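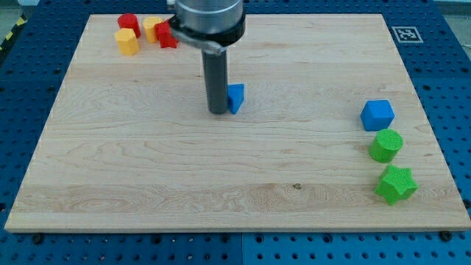 Shape blocks and boards are back on the loan shelf

The Kavovau shape blocks can be borrowed again from the Utari toy library, starting with the next regular opening. They were off the shelf through the summer while we sorted the bags, matched up stray pieces and waited for the new boards. All 14 sets are now ready to go out, each with its own board.

For members who joined after May, the Kavovau blocks are the small solid shapes in red, yellow, green and blue. There are cylinders, cubes, triangular prisms, hexagonal prisms and the star, which is the one children usually ask for by name. They don't click together and they don't fit into anything. A child stands them up, lines them up, groups them or knocks them over. We have lent them to families with toddlers and to families with children in third grade, and both groups have renewed.

What was wrong with the old sets

The main trouble was mixing. When the blocks first came to us we kept everything in one large tub, 300 pieces in all, and members took what they wanted in a bag. It was easy to run and hard to check. Some bags went home with nothing but cylinders. The stars all ended up in a few houses. When blocks came back we tipped them into the tub and had no way of telling what was missing.

We emptied the tub onto the long tables and sorted by shape first, then by color within each shape. Sorting by color first turned out slower, mainly due to the cylinders, which are the most common shape and looked like one big pile whichever way we went at it. Once everything was in rows we could see what we had to work with and divide it fairly.

A few blocks had corners too badly chipped to lend and were taken out. A few more were not Kavovau blocks at all. If you are missing a domino, a chess pawn or a plastic cow, they are in the lost and found basket at the front desk.

The boards

Each set now comes with a flat wooden board with a pale maple finish. The boards were cut and finished for us by Venckus, the workshop on the Orncombe road that repaired our puzzle racks. They are plain, with no rim and no printed lines, and the grain shows clearly. Every board has a slightly different pattern of light and dark streaks. We asked for that on purpose — an earlier sample was painted white, and it showed every scuff after one afternoon of play.

Several members had told us that the blocks were frustrating on carpet. The taller shapes lean, the triangular prism tips over, and anything that rolls is soon under the couch. A board gives a flat place to play and also marks out where the game is. Two children sharing a set tend to argue less when there is a clear middle and a clear edge.

The boards are heavier than they look. An adult should carry them. They fit flat in most car trunks, and we have canvas carriers at the desk if you are coming on foot. Please do not lean one against a radiator, and do not use it for cutting food. Both of those happened with the test boards.

Borrowing

The loan period for blocks and board together is two weeks. You can renew once if no one is waiting. Renewals can be made at the desk or by leaving a message on the library phone, and you will need the number on your bag tag. The set counts as one item on your card, although it comes in two parts.

We would like the board and the blocks returned together. If you bring back one without the other, the set stays on your card and the next family on the list has to wait.

A packing slip is tied to every drawstring bag. It shows the outline of each block in that set. When you pack up, lay the blocks out, match them against the slip and then put them in the bag. If one is missing, write it on the slip and tell us. There is no charge for a single lost block. We keep a small tin of spares, and so far it has been enough.

Please don't swap blocks between sets, even if you have two bags at home or a neighbor has one. The bags are no longer all alike, and a swap that looks even may not be.

Cleaning

Blocks should be wiped with a damp cloth and dried with a towel before they go back in the bag. They should not be soaked, and they should not go in the dishwasher. A little dish soap on the cloth will take off most things. Crayon comes off with a soft eraser. Stickers are harder, and we would prefer that you leave a stubborn one alone and let us deal with it.

The boards need less. Brush off the crumbs, wipe along the grain and let the board dry flat before you pack it. Do not use furniture polish. It leaves the surface slick, and then nothing will stay where it is put.

We wipe everything again when it comes back, so a set returned on one opening day may not be on the shelf until the next.

Things to do with them

Members often ask for ideas, so we collected some from the comment cards. None of them need anything beyond the blocks and the board except where noted.

Corners. Name each corner of the board after a color and have the child move the blocks to their corners. When that gets easy, change the rule to shapes and leave the blocks where they are at the start of the round. A yellow cylinder that was in the right place a minute ago now has to move.

Next to. One player gives instructions using only position words: next to, behind, in front of, between, far from. "Put the blue cube behind the green cylinder." The other player does it. Then they trade. Children who are learning English have liked this one, and so have their parents. It helps if both players sit on the same side of the board, otherwise "behind" causes a dispute.

Copy the row. Make a row of blocks along one side of the board and ask the child to build the same row along the other side. Start with a short row. For older children, cover the first row with a dish towel before they begin.

What moved. Set out a handful of blocks, let everyone look, then have them close their eyes while you move one. Small moves are harder to spot than you would think. Turning a cube slightly without shifting it is the hardest of all, and one family has banned it.

Outlines. Lay a sheet of paper on the board and trace around the base of each block. The child then puts the blocks back on their outlines. Round and square are soon learned. The hexagon gets confused with the circle by the youngest children and the triangular prism causes trouble for everyone, as its outline depends on which side it is resting on. Use pencil, please. Marker goes through the paper and onto the wood.

Quiet towers. Stack as high as you can with the rule that a block must be set down without a sound. The star is usually left for the top. The board makes the noise more obvious, which is the point of the game.

Shadows. Put the board near a lamp or a window in the late afternoon and look at the shadows. The flat sides of a prism show one side bright and the next side dark, and a cylinder fades gradually from one to the other. Older children may want to draw this. We have a folder of their drawings at the desk and would be glad of more.

Sessions at the library

One set stays at Utari for use in the playroom and is not for loan. It is kept on the low table by the window, and anyone may use it during opening hours. Children should stay seated while they play with it, and the blocks should not be carried to other parts of the room. We still find them in the toy kitchen oven.

There will be a drop-in block morning on Sunday, November 9, 2025, in the main playroom. The sets that are not on loan will be out on tables, and you can try one before you decide to borrow it. No booking is needed. Coffee and juice will be in the hallway, not the playroom. Parking behind the building is limited, and the Orncombe bus stops at the corner.

The morning is also a good time to return anything that is overdue. The desk will be staffed as usual, and there are no late fees on items returned that day.

Still missing

If you borrowed from the old tub and never signed for it, please look in your toy boxes. We are short on green more than any other color, and we could use more hexagonal prisms of any color. Loose blocks can be dropped in the return slot in an envelope, with no name on it if you prefer. Please don't put them through the slot without an envelope, as they roll under the cabinet and we have to move it to get them out.

We are also looking for drawstring bags. Cotton is best, any plain color, large enough to hold a shoebox. The ones we have will do for now, but two of them are already coming apart at the seam.

To put your name on the waiting list for a set, ask at the desk or write your card number on the sheet next to the puzzle racks. We will call when one is ready, and we hold it until the end of the next opening.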